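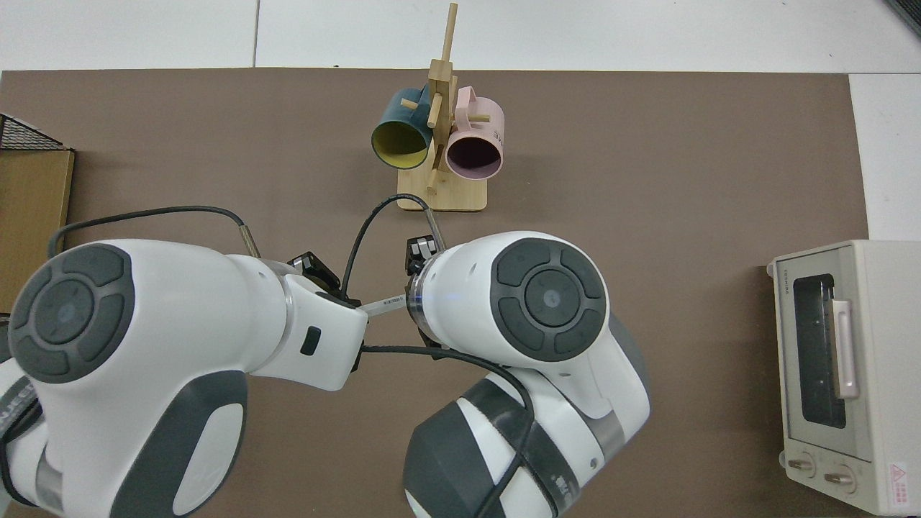
Fig. 4. Mug stand with two mugs.

4. Setting up the Norik training goal

Choose flat ground, with free space of 90 cm behind the net.

4.1 Lay the two side tubes on the grass and push them into the crossbar until each button clicks.

4.2 Lift the frame. Two adults are needed for this step.

4.3 Fix the net with the clips, starting from the top corners. The net must hang a little loose – a tight net sends the ball back to the player.

4.4 Put the ground anchors in the rear bar. On artificial grass, use sandbags instead (order number 2073).

CAUTION: Never let children climb on the goal or hang from the crossbar. A goal without anchors can fall forward and cause serious injury.

Note: For clubs which use the Harkov rebound net, the lower clips stay open until the net is in place. See section 6.

4.5 Before each training, pull the crossbar lightly by hand. If the goal moves, fix the anchors again.

After 1000 hours of use outdoors, change all clips. The clip set has the order number 486.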